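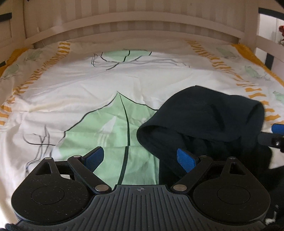
Airlines publish two baggage limits for the cabin, one for size and one for weight, and most fees collected at the gate come from the second. Weigh the bag at home, fully packed, on the day before departure. Clear a flat surface large enough for everything going into it; a bed works well, and a dark garment on a white patterned cover is hard to overlook when the packing is finished. Put the empty bag on the scale first and write down the figure. A wheeled cabin bag uses up a large part of a low allowance before anything is placed inside.

What you need

A luggage scale with a hook or strap, or a bathroom scale
A tape measure
The booking confirmation, including the fare class
The baggage page of the airline that operates the flight

Step 1. Find the operating carrier

The airline that sold the ticket and the airline that flies the aircraft may be different. Look for the words "operated by" under the flight number. On a Calora ticket with a connection flown by Drukamano, the two sectors can carry separate cabin limits. When they differ, pack for the lower one. Checked baggage on a single ticket is usually handled under one set of rules for the whole trip, but cabin baggage is commonly checked sector by sector.

Step 2. Read the fare rules

The fare class decides the allowance. The lowest Drukamano fare covers one item under the seat and no overhead bag. The next fare up adds the overhead bag. Frequent flyer status may change this, but only if the member number was in the booking before check-in opened.

Step 3. Measure the outside

Include wheels, side handles and any front pocket once it is full. The size printed on a store label often describes the shell alone. Stand the bag against a wall, lay a book flat on top so that it touches the wall, and measure from the floor to the underside of the book. Repeat for width and depth.

Step 4. Weigh the packed bag

Hook scale: lift until the bag is clear of the floor, hold still, and wait for the reading to lock. Take 3 readings and use the highest.

Bathroom scale: weigh yourself holding the bag, then without it, and subtract. Bathroom scales are less exact at this range, so leave a margin of one pound.

Step 5. Move weight if needed

Shoes, chargers and toiletry bottles are the first items to look at. Liquids must stay within the security limit wherever they are packed. Spare lithium batteries and power banks stay in the cabin and may not go into a checked bag. A coat worn on board is normally not weighed, though a few carriers weigh everything the passenger brings to the gate.

Step 6. Pay before the airport

If the bag is still over, buy the extra allowance through the booking page. On the Calora route checked for this guide, a checked bag cost 149 when added online and 406 at the gate, both in the currency of the booking. Save the receipt to your phone and check that the new allowance appears on the boarding pass.

Fares and fees last checked 13 Jan 2023. Route notes by Hollis Obi.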